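Search this site
Enter keywords

Night Classes Return to Brudham

The Brudham Adult Learning Center will offer evening instruction again this term, after six years in which its classrooms closed at 5 p.m. Enrollment stands at 800, and the largest share of new students has signed up for bookkeeping and written English.

Aaliyah Lemieux, the center's director, said the decision followed a survey of residents in Brudham and neighboring Grunen. Of the 2,093 people who replied, most said they could not attend during working hours. 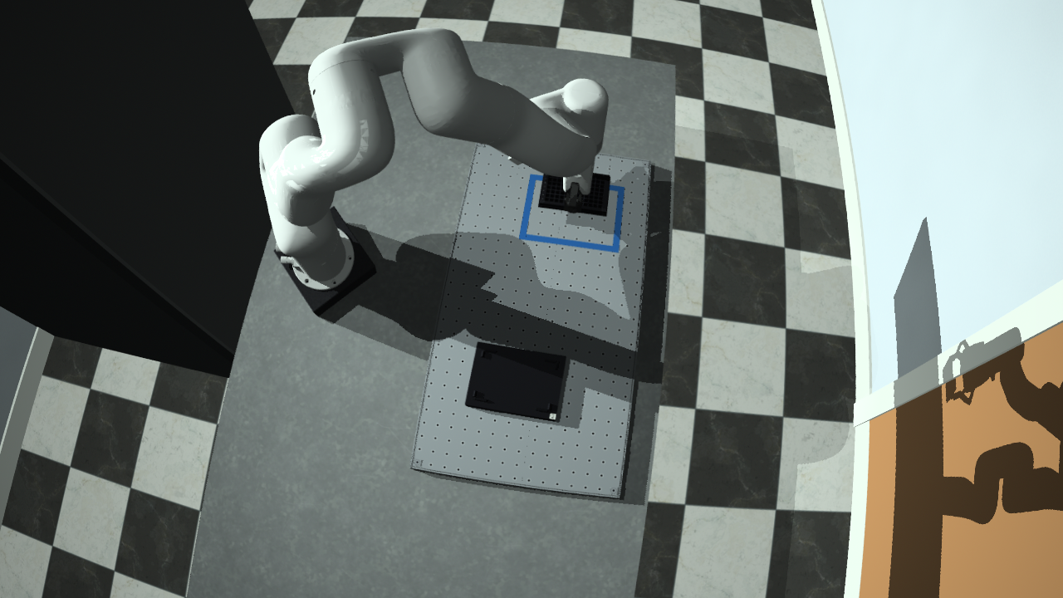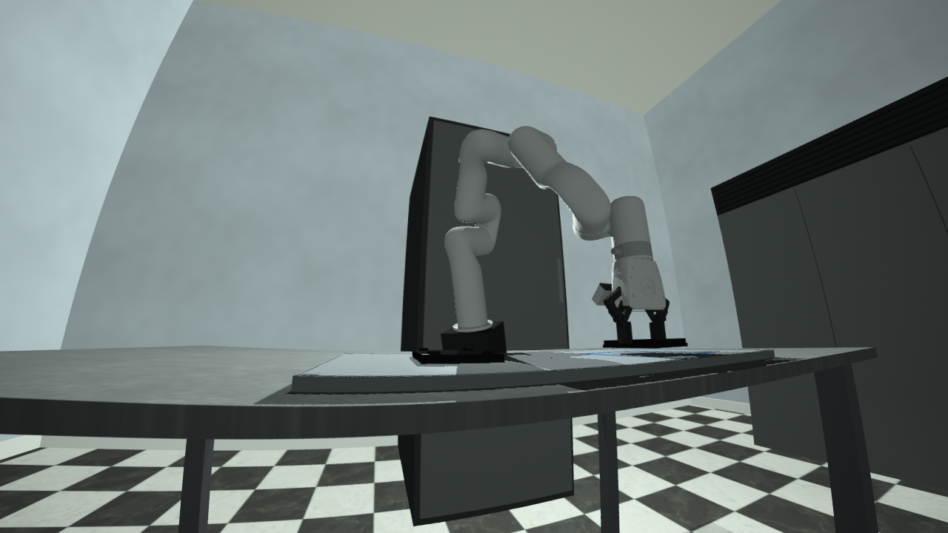

Reading time: 5 minutes

Classes begin at 6:30 p.m. and run for two hours. The fee is the same as for daytime courses, and students who receive housing assistance pay half. A bus from Grunen stops at the main entrance, with a final departure at 9:10 p.m.

Phúc Vương, who teaches bookkeeping, left school at 16 and completed his own diploma at night. "People arrive tired," he said. "The first half hour has to be worth the trip."

The center expects to review attendance in January. Courses with fewer than five students may be combined, although Lemieux said that written English would continue at any size. Child care is not yet available in the evening, and the center is seeking a licensed provider.

Contact us | Copyright Tosard Magazine | Back to top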